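Notes from the back bench: teaching by hand at Lostmont

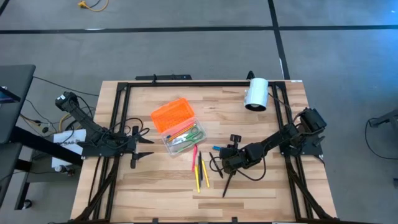 So how do you show a robot what to do if you can't write a line of code?

You do the job yourself, through the robot, over and over, and the software learns from the recordings. In our shop that means sitting down, taking hold of a pair of small handles, and moving them while the two big arms copy you. Every bend of your wrist gets saved along with the video. When you have enough good runs, you hand the pile over to training and go get lunch.

I've been at this since last December, when Domingo Jara talked me into taking a turn on the handles and then never asked for them back. I came from the repair side. I can swap a motor in my sleep, but I had never once tried to pick up a pencil with somebody else's fingers, and let me tell you, it's humbling! You have two fingers per hand, no feeling in either of them, and a pencil that would love to roll.

The pencil case has been my job all season. It's the clear plastic kind with an orange lid, and the task is to get the loose things off the table and into the tray: highlighter, pens, pencils, the marker with the blue cap. It sounds like nothing. A four-year-old does it without looking. We picked it because the pieces are all thin and all a little different, and because they end up lying every which way, so you can't get by on one memorized motion.

My first 45 runs went in the trash, every one. I was grabbing things by the end, the way I'd grab a screwdriver, and they'd swing around and catch the rim of the tray. Emrys Wynne watched me do this for a whole afternoon before he leaned over and said, "Middle. Grab it in the middle." Thank you, Emrys. Could have used that before coffee.

A few things I do differently now, for anyone over at Plukivier who's about to start on their own table (I know you're reading, you asked for my notes twice):

Go slower than feels natural, but don't stop. If you freeze in midair to think, the robot learns to freeze in midair too, and it will do it with great confidence. I plan the whole move before my hands leave the rest position.

Let one arm wait. I used to keep both going all the time because it looked impressive. Half the time the second arm was just waving around near the tray, and the model picked up the waving. Now the left one holds still with its fingers open until there's a reason to move it.

Mix up the start. Toss the pens down, don't place them. I have a tidy streak and I kept laying them out in the same neat fan, and the Plamport model we trained on that was lost the minute Domingo dumped them out crooked.

Keep some of your saves. By that I mean the runs where you fumble a pencil, go back, and get it. I used to delete those out of pride. Emrys made me put them back in, and the next version was noticeably better at picking up after itself. The ones where you fumble and give up, sure, delete those.

And stretch. Your shoulders will complain before your hands do. I quit after 22 runs and walk down the hall, even when I'm on a roll — especially when I'm on a roll, because that's when I get sloppy and start dragging things across the wood.

Where are we with it? The folder for this task has 2814 runs in it, from three of us, and the goal before we move on is another 200 with the case turned to odd angles. The highlighter is pretty solid. Pencils are good if they aren't touching each other. Two pencils side by side is still a coin flip, and I've caught the thing trying to pick up both, which I kind of admire. The skinny black pen is my enemy and I don't want to talk about it.

Closing the lid comes after that. I tried it a few times for fun and it takes both arms and more patience than I had left that day. Domingo thinks you should push from the hinge side, I think you hook it from the top, and we've got a sandwich from Hughes riding on the answer.

If you'd like a turn on the handles, come by the back bench any afternoon. Wear sleeves that roll up, and leave the bracelets in your bag.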